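# How to check a "learned" pick-and-place result before you believe it

Most of the small-lab papers I get sent make the same claim. A cheap arm was shown a task by hand, a policy was trained on the recordings, and the policy now does the task nearly every time. I don't think the authors are lying. I do think a lot of them have measured the wrong thing, and I've done it myself, so this page is a way of checking your own numbers before somebody like me does it for you.

You'll need a working arm, a policy you've already trained, and an afternoon. The method is the one we use for Stasby, our cube task. The object is an open printed cube and the target is a roll of masking tape.

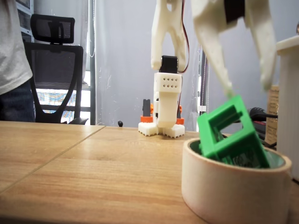 **Jultar, 2020-12-09**

## Step 1: Write down what success means

Do this before you run anything. "Cube in the ring" is no good. Does the cube have to be flat? May it lean on the rim? Does it count if the gripper is still holding it when the time runs out?

Our first rule allowed a lean. Vichien Chantharasri scored the same set of videos with the lean allowed and then without it, and the gap was bigger than the improvement we were about to report. We now write three lines on paper:

- the cube is released and the fingers are clear of it
- the cube stays put when the arm goes back to its rest position
- no part of the cube touches the table outside the ring

Yours will differ. Keep them short, and don't edit them after the first trial.

## Step 2: Run the stupid baseline

Take one recorded demonstration and play it back, joint angle by joint angle, with no camera input at all. Do 20 trials. Put the object back by hand each time, as you normally would.

If the playback scores close to your policy, you haven't shown that the policy sees anything. You've shown that you are good at putting a cube back in the same spot. Our playback managed 18 out of 20. The policy, trained on 200 demonstrations, did no better, and until then we'd been rather pleased with it.

People skip this step. I'd ask for it in every review if I thought I'd get it.

## Step 3: Move the target, then the object

Change one thing at a time:

1. Leave the object's start position alone and move the target by its own width.
2. Put the target back and turn the object by an eighth of a turn.
3. Now do both together.

Run a full set for each. Don't stop early because it's going badly - or because it's going well.

Expect the score to drop. What you want to know is *how* it drops. A policy that reaches for the old position has memorised a path. One that heads the right way and misses has at least learned something, and more data may help it. 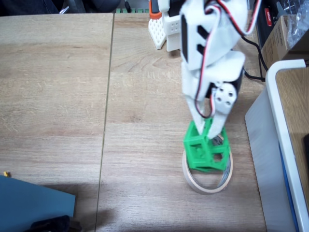 The Sadowski score is what we put in the results table in place of a plain pass rate, and it's easy to work out. Split each trial into reach, grasp, carry and release, and give a mark for each stage completed. Most of the useful argument is about where carry ends. With the cube still between the fingers and held tilted over the tape roll, partly inside the ring, I give the mark for carry and nothing for release, whatever the person at the keyboard thinks is bound to happen next. A near miss and a wild miss then stop looking the same in the table.

## Step 4: Score blind

Have someone who didn't train the policy mark the videos. Rename the files so they can't tell policy from playback. It's dull work and takes longer than the trials did. Keep their marks even where you disagree, and report how often you disagreed.

## Step 5: Be careful with "more training helped"

We ran the Idard version of the policy for a further 4000 steps in September and the score went up. It went up by less than the difference between two runs of the *same* saved policy. With sets this small, that tells you very little.

So run your best policy twice before comparing it with anything. If the two scores don't agree, you need more trials, and no amount of wording in the discussion section will fix it.

## What to report

- the success rule, word for word
- the playback score beside the policy score
- each shifted condition on its own line, never pooled
- who scored the videos and whether they knew which was which
- every trial you threw out, with the reason

The last item is the one I look for first. A servo fault is a fair reason. "Operator error" with no further detail is not, and if there are more than a couple of those I stop reading the table.

If you've run playback on a cube task of your own and the policy beat it clearly, send me the raw marks. I'd like to see them.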